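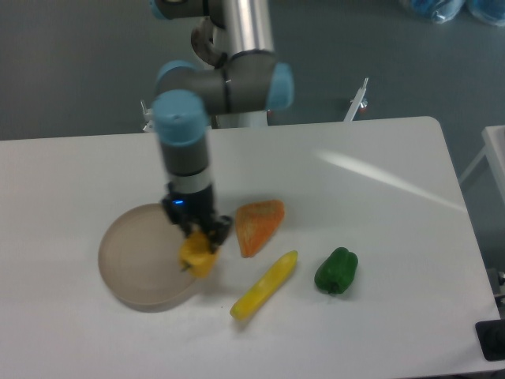

*Yellow pepper at the rim of the tan dish, orange piece and the long yellow one still on the table.*

**Progress note - Gilchrist grant, sorting table**
2020-06-19

Quick one, full write-up comes in August.

Where we are: table is set up and in use. White top stays, colors read well against it. Settled on one shallow dish per station, the deep bowls from Foltora went back - too hard to see whats in them from the side.

Food set: peppers, carrot pieces and the long yellow veg all in. Second set on order from Zarnent, 30 items, not here yet. Supplier says the delay is on their end, no extra charge.

Money: 2,660 spent to date. That covers the table, dishes and first food set. 600 held back for the second set, 200 for spare dishes. Receipts with Amparo Correa, she can send scans if you want them before August.

Still open:

- labels for the storage bins - draft done, not printed
- layout card for the table, so items start in the same spots evry time
- Gitelum room booking past the summer, waiting on a reply

One ask - can we move the 200 over to labels and printing if the spare dishes aren't needed? Need a yes or no before we order.

A.C.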